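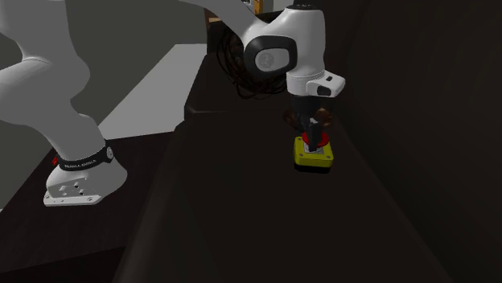
Figure 7.1 Yellow against dark brown: an emergency-stop button box. Computer rendering.

Chapter 7
Color That Gets Noticed

Key terms: hue, lightness, contrast, surround, color code, redundancy

Before you read
Think of the last time you found something quickly in a messy place: your coat on a crowded hook, a friend at a bus stop, the one ripe tomato on the vine. Write down what caught your eye first. Keep the note. You will want it again in Section 7.4.

One August, the town of Skindstead repainted its bus stops. The old posts were dark green, a color everyone agreed was handsome, and drivers and riders alike kept missing them. Mekdes Derese had just started in the town's sign shop, and she was handed a ladder, a color chart, and 608 posts to think about. She did something wonderful with the first week. She left the paint cans shut and rode the buses, all day, in sun and drizzle and at dusk, writing down what stood behind each post as the bus came near.

What she found is the big idea of this chapter. A post has no fixed power to stand out. It stands out from something. The green posts vanished in front of hedges and showed up quite well in front of the pale bank building on Barreto Street. Her first pick for a new color, a soft cream, did the opposite: lovely by the hedges, hopeless by the bank. In the end she chose a strong yellow with a wide black stripe, so that wherever a post stood, one of its two colors would differ sharply from whatever was behind it.

You can try the same thing at your desk, and please do, it's great fun. Cut four small squares from one sheet of gray paper. Lay one on black, one on white, one on yellow, and one on a page of newspaper. The squares are all the same, and you know they are the same, and still they refuse to look it! The gray on black seems to glow a little. The gray on white turns heavy. On yellow, many people see a faint hint of blue creep in.

Painters have used this for centuries, and so have quilters, gardeners, and people who letter shop windows. We will meet several of them. Hamdia Tekleab dyes wool in Cekberg and keeps 943 sample cards, each showing a single yarn next to three different neighbors. Natnael Admasu paints scenery for a small theater and mixes every color under stage lights, never in daylight. Their trades have little in common, yet when you read their notes side by side in Section 7.3 you will hear them worrying over the same question: what is this color going to sit next to?

Lightness comes first in our study, ahead of hue. This surprises a lot of students. If you squint at a room until the details blur, the shapes that remain are mostly the ones that differ from their surroundings in light and dark. Two colors may have very different names, such as a medium red and a medium green, and still be close in lightness. Small red letters on that green are tiring for almost anyone to read, and for a reader who has trouble telling red from green they may disappear altogether. That is where redundancy comes in. A good sign says its message twice, perhaps once in color and once in shape or words.

In this chapter you will
compare hue and lightness as ways to set things apart
test how a surround changes the look of a color
read a simple color code and find its weak spots
redraw a confusing map of the Rirnbridge footpaths

7.1 Figure and Surround

Start with the squint test. Stand at a window, pick a spot across the street, and half close your eyes. Make a quick pencil sketch of the dark shapes only, and give yourself two minutes for it. Then open your eyes fully and circle anything you missed.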